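The upgrade you don't need

21/05/2020

My computer told me last week that it was getting old. It did this in a small gray box in the corner of the screen, with a button for "See options" and another for "Remind me later." There was no button for "It works fine, leave me alone."

I bought the thing four years ago in December. It opens my mail. It runs the spreadsheet where I keep track of the bills. It plays movies, and since March it has also been my office, my bank branch and the place where I see my sister's kids. In all that time it has not once been too slow for me. I have been too slow for it, plenty.

But the people who sell computers would like me to feel a certain itch, and they are good at it. The store nearest to me sends a flyer from a firm called Jendix, which promises that its new desktop is "up to 11 times more responsive." Responsive to what? There's a footnote, in type I needed my glasses for, and the footnote says the comparison was made against "a typical older system." I would like to meet this typical older system. I suspect it was kept in a damp garage.

The Vulosel machine on the facing page has a score of 801. It doesn't say 801 of what. A higher number would be better, I suppose, and next year there will be one.

I'm not against progress. Chips really did get faster, and back when a new machine meant the difference between waiting all afternoon and waiting a minute, I paid up gladly. What I doubt is that most people are still getting anything for the money. Typing a letter took as long as typing a letter takes in 2010, and it takes that long now. Where a newer machine does feel quicker, I'd bet on it being clean of the junk that piled up on the old one. You can clear that out yourself on a rainy evening.

The usual answer is that software keeps getting heavier, so the hardware has to keep up. Fine, but who made it heavier? My word processor takes up far more room than the one I used in college and does, for me, exactly the same job. We are being asked to buy a bigger truck so that somebody else can keep loading bricks into it.
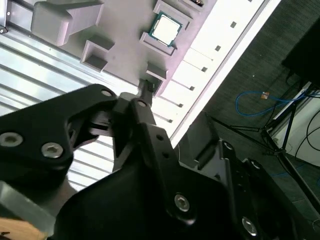
A computer processor, the part the ads want you to replace.

Repair is supposed to be the sensible way out, and I tried it with my previous computer. The shop quoted me $110 just to look inside, which I'd get back only if I bought a new one from them. I can't say that the man behind the counter was dishonest. I can say that his shop made more money if my computer was dead.

So I'd suggest a very dull test before anybody spends a stimulus check on this stuff. Write down what your computer can't do that you need it to do. Use plain words, and leave out anything you learned from a flyer. If the page has something on it, go shopping. Mine has been on the kitchen table since Monday and the only thing on it is a coffee ring.

I clicked "Remind me later." I expect it will.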